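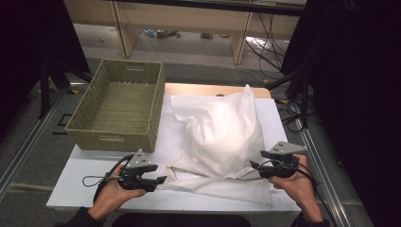 Spent the morning at the Warker open day, out at their Plalberg building. They make handling systems, mostly for laundries and linen suppliers, and once a year in May they let people in to look. I went for the cloth work. Their demonstrators sit at a white table with a black gripper in each hand and do the job themselves, and the arms learn from those recordings. At the table I watched longest it was a puffy white bundle, a sheet of white mesh with a thin cord, and a green woven basket off to the left.

Mesh is harder than it sounds. It creases when you pull it and it creases when you let go. The demonstrator told us towels were the easy part and that they put off mesh for most of a year.

The grippers only open and close. No fingertips, no feel for how thin the stuff is. Visitors could try a spare pair at the next table. I got hold of a drawstring on the third go and dropped it right after.

The number on the handout was 1676 recorded runs for this one task. I asked if that was a lot. The answer was "for towels, yes." They want more than that before they trust it with customer linen.

A run gets thrown out if the person hesitates too long in the middle. I hadn't thought of that. They want steady hands more than fast ones, and people rotate off after 80 minutes.

Second half of the tour was the Busus line, their automatic sorter. Four lanes, very loud, ear protection handed out at the door. It has been running at a hospital laundry in Rowbotham since last fall. Sorting is fine. Anything with a cord still goes to a person.

Asked about price and got a brochure. Asked about repairs and got a proper answer — gripper pads wear out first, and you can swap them yourself with a hex key.

Parking was on the grass behind the loading dock and the coffee ran out before 11. If you go next year, do the cloth tables first. By noon the line for the spare grippers went back to the stairs.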